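11 août 2018

Samedi de pluie. J'ai repris mon cours de français à la page du subjonctif, puis j'ai fermé le livre, car Yaqin Du m'a téléphoné. Elle a enfin une réponse de Georgiou : ils la prennent à partir du mois prochain. Elle riait et elle pleurait un peu en même temps, et moi aussi je crois.

L'après-midi, j'ai compté mes économies pour le voyage à Tanora. Il me manque 200 euros. Costel propose de me les prêter, mais je préfère attendre — ma mère disait toujours que la dette abîme l'amitié. Le matin, il y avait eu le ménage.
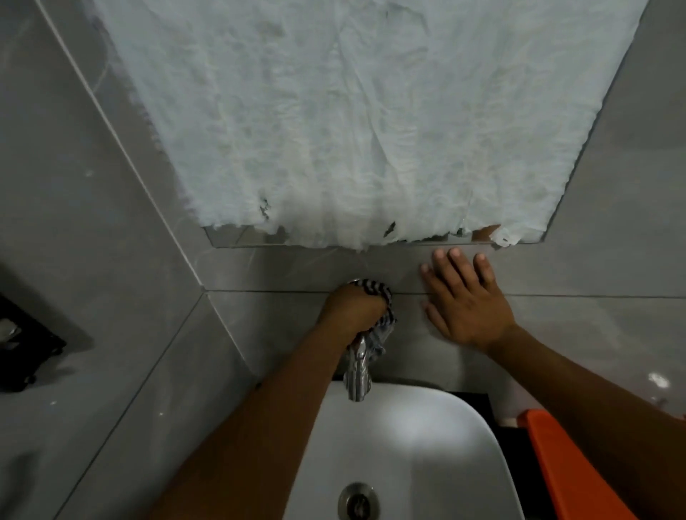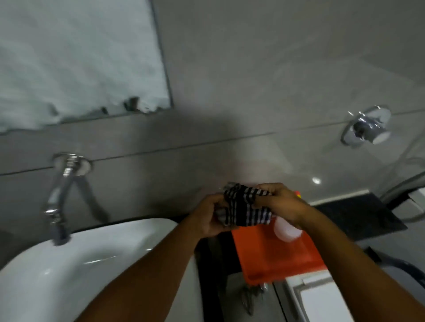 La salle de bains : le papier sur le miroir, et le chiffon rayé au-dessus du lavabo.

Le soir, soupe et radio. J'ai écrit à Ihor une lettre de deux pages, la première depuis le mois de mai. Je ne savais pas s'il faut dire « tu me manques » ou « je te manque », alors j'ai vérifié trois fois. Demain je dois acheter des timbres — non, demain c'est fermé. Lundi, alors.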